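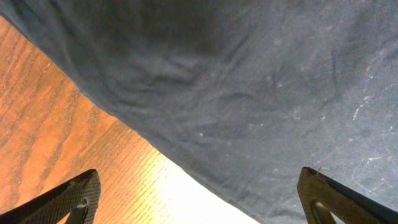 To: Okard Linen Room list
Re: Folding of shorts, summer uniform return

Members of the list are thanked for their replies. The office has reviewed the question quoted below and offers the following guidance.

> The Lornier site has 348 pairs of shorts to return to
> the Plakine store. Our shelves were measured for
> trousers. Should the shorts be folded in half or in
> thirds, and may they be stacked with the shirts?

Shorts are to be folded on a table, one pair at a time. Lay the garment flat and smooth it from the waistband toward the hem. Creases left in at this stage will set under the weight of the stack.

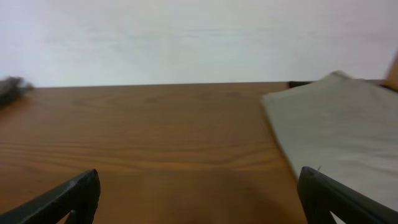
Fold one leg over the other so that the hems meet, then fold once more toward the waistband. This makes 2 folds in all. Thirds are not recommended - the bundle becomes too thick for the shelf.

Shorts and shirts are to be kept apart. Darker and lighter colors should also be stacked separately, with waistbands facing the same way.

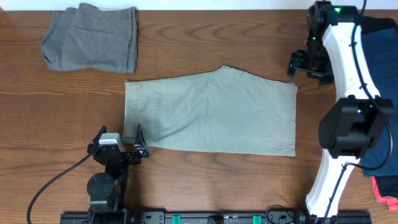 The Plakine store can accept up to 600 pairs before the end of October. Sites expecting to send more should write to the office first. Ghasemi cartons remain the approved size.

Linen Room Office, Okard

Recent messages on this list
Carton labels for Plakine
Re: Missing drawstrings
Shelf depth at Lornier
Apron count, second notice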